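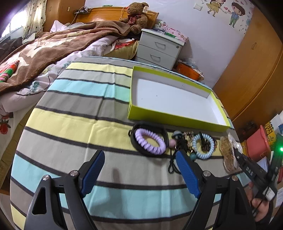
Umness open day

The Umness open day is a yearly visit day where people who are curious about hand-held grippers can come and have a go with them. I've been twice now, so I've ended up writing most of this entry. It covers the day held on Jun 26, 2018, with a few bits from the smaller November one.

Background

Umness is a small project that teaches robots to tidy up. The people there hold the grippers themselves, do a job by hand, and keep a record of it for a robot to learn from later on. Dehua Cao started it after a few years at Shen, and Deming Shi runs the visits. The early sessions were all done on a workbench at Skondby, but these days they prefer ordinary homes, bedrooms included, with the teddy bear left on the bed and the blanket any old how (my kind of housekeeping!).

The hair tie job

This was the one everybody crowded round to watch. You get a table with a striped cloth on it, a shallow lime-green box lid, and a row of hair things in front of the lid: spiral coil ties in lavender and pale blue, black elastics all in a tangle with some beaded bits, and a brown see-through clip over towards the table's edge. The task is to get the lot into the lid. Two people can work at once, one at the front and one reaching in from the side, and there's a fair amount of "sorry, after you".

I thought the coils would be the hard ones. Wrong! They're springy and they stand up a little, so you can get a finger either side and lift. The elastics are a pest. You go for one and three come along with it, or you pinch a cord and the whole knot slides off down the cloth. Dehua says that's exactly why they keep them in.

How it feels to use

The gripper has two slanting fingers with ridged blue pads on the inside, and you close them with your hand. It's a bit like picking up peas with salad tongs. My first go took almost 300 seconds and Deming, very kindly, said nothing at all. By the afternoon I was a good deal quicker, though my wrist was complaining.

Visiting

Groups are kept to six, and there were 29 of us over the whole day. Booking goes through Dasteo, who also do the tea. Wear something with short sleeves if you can, as loose cuffs catch on the tablecloth and drag everything with them. I know this from experience, and so does the lady who was standing next to me.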